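Home News Trade Regions Reports About

Trade visit: Justmont textile park looks east for its next orders
July
By Korkor Akpalu

JUSTMONT – The bus from the station dropped our group at the east gate of the Justmont textile park shortly before 9 a.m. There were reporters from four outlets, two people from a regional bank and a trade attaché who asked not to be named. The park had opened its doors for one day ahead of the next round of tariff talks, and the managers wanted visitors to see what they say is at stake.

The park was built on the site of a former sugar works. It has 84 tenants, most of them small firms that cut, sew, sort or ship clothing. Before the port dispute nearly all of their goods went out by sea to the west. Now a growing share leaves by rail in the other direction, and the loading yard has been rebuilt to handle it.

Delia Sârbu, the park's head of trade relations, led the morning part of the tour. She took us first to the yard, where a customs post has been open since spring. Papers that used to be stamped at the border are now checked on site. Sârbu said this saves a day and a half on an ordinary shipment, though she admitted that trains still wait at the crossing when the other side is short of staff.

"The rail line works. The paperwork mostly works," she said. "What we don't have is a tariff rate we can put in a contract for more than six months."

That complaint came up at every stop. At Urbańczyk, the largest tenant, the floor was running a single shift. The company employs 600 people and makes shirts and work clothes under other firms' labels. Its export manager, Igor Pawłowska, said two buyers had put off fall orders until the talks are over. He showed us a price sheet with three columns, one for each duty rate the company thinks possible. The highest would wipe out its margin on basic shirts.

Pawłowska did not expect a collapse. Cotton is cheaper than it was last year, and the weak currency has helped. He said Urbańczyk would hold on to its workers through the winter and decide on a second shift after that.

Lunch was in the canteen, soup and dumplings, with a short talk by the bank. The bankers' forecast was for slow growth in the region and a small rise in exports, provided nothing changes at the border. Someone asked what happens if something does change, and the answer was that the forecast would be revised.

In the afternoon we walked over to Bason, which trades in secondhand clothing. The firm buys by weight, sorts, and sells on to 11 countries. Its trade is less exposed to the new duties but more exposed to import bans, which several governments have been discussing to protect their own mills.

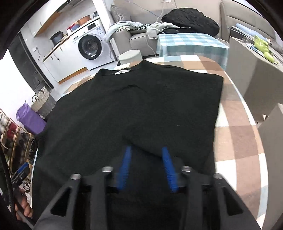
Jadwiga Pietrzak, who runs the sales office there, said a ban in even one of the larger markets would leave her with stock she could only sell as rags. She has been to the capital twice this year to argue for a longer notice period. The ministry has promised her a written reply.

The last stop was the meeting hall, where Zofia Żak of the Turnthorpe trade office took questions for half an hour. Turnthorpe is the park's main partner on the buying side, and Żak said her office supports a fixed rate for three years. She would not say what rate. She confirmed that both delegations plan to meet again before the end of the summer, and that clothing is on the agenda along with steel fittings and glass.

The bus left at 4:30 p.m. A freight train was standing in the yard with its doors open, and Sârbu said it was due out that night.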